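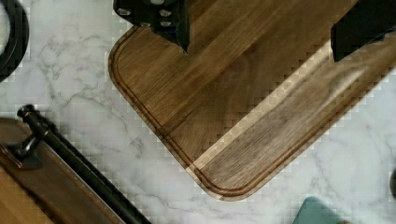 The evening price is too hard on families who eat late, Rozália Vondráček told the town council of Jukstead, and it should be stopped before the winter comes. She said her household pays more now than in April, although they cook the same meals and wash the same amount of clothes.

The council did not stop it. After a meeting of almost three hours it decided to keep the two-price system for electricity until the end of the year, but with a shorter expensive period. The high price will now be counted from 5:30 p.m. to 7:30 p.m. Until now it was counted from 5 p.m. to 9 p.m.

The system was introduced in April by Plusico, the company which delivers electricity to Jukstead and to the neighboring village of Herath. In the high hours a customer pays 50 percent more for each unit than in the rest of the day. In the night hours the price is a little lower than the old one. According to Plusico, the line from Herath is old and becomes overloaded in the early evening, when people come home and everybody starts to cook.

So far 694 homes have the new meters. The council received 371 letters about the prices during the summer, and most of them were against. Of these letters, 152 came from the streets above the railway, where there is no gas and all cooking is done with electricity.

Nimal Mollah, who speaks for Plusico in the district, said at the meeting that the company understands the complaints. He said also that there were fewer power cuts in June and July than in the same months of last year, and that the company would not like to lose this result.

"If we go back to one price, we go back to dark kitchens," he said.

This was not accepted by everyone in the hall. Janaka Biswas answered that the power cuts were fewer for a different reason – the transformer at the Herath road was repaired in spring – and he asked Plusico to publish the numbers for each week. Mr. Mollah promised that they will be on the company's website before the next meeting.
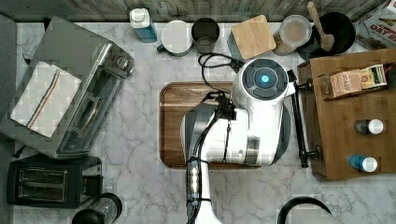 How much a household can save depends mostly on the hour, but the size of the appliance also matters. Anong Kongkaew, the energy adviser of the town, has spent the summer visiting homes where the bill went up, and she says that many people heat a full-size oven for one small dish. A toaster oven on the counter is enough for two or three persons in most cases, and it becomes warm much faster. She has one request to those who use it more often now. Many people keep a dish towel on top of the toaster oven, like the striped one on the left side of the counter, and it should be taken away each time before the oven is switched on.

Mrs. Kongkaew also advises to run the washing machine after 10 p.m., if the neighbors do not mind, and to cook rice and beans for two days at once. The advice visits are free. They can be ordered by telephone or at the front desk in the town hall, and the waiting time is now nine days.

For families with small children and for people who need electrical medical equipment at home, the council will pay back a part of the cost. The form must be handed in together with the last two bills. Customers of Keltosano, the housing company which owns the apartment buildings at the river, should not use this form. Their electricity is paid with the rent, and Keltosano will send them a separate letter.

Selvaraj Jayawardena, who led the meeting, said he was not fully satisfied with the decision but that he voted for it. In his opinion two hours are easier to plan than four, and a family can eat a bit later or a bit earlier without changing the whole day. Two members of the council voted against. They wanted to give back the old price at once to the streets without gas, and they said they will bring this proposal again in the fall.

The shorter period is valid from August 23, 2020. The meters will be changed from a distance, so customers do not need to be at home.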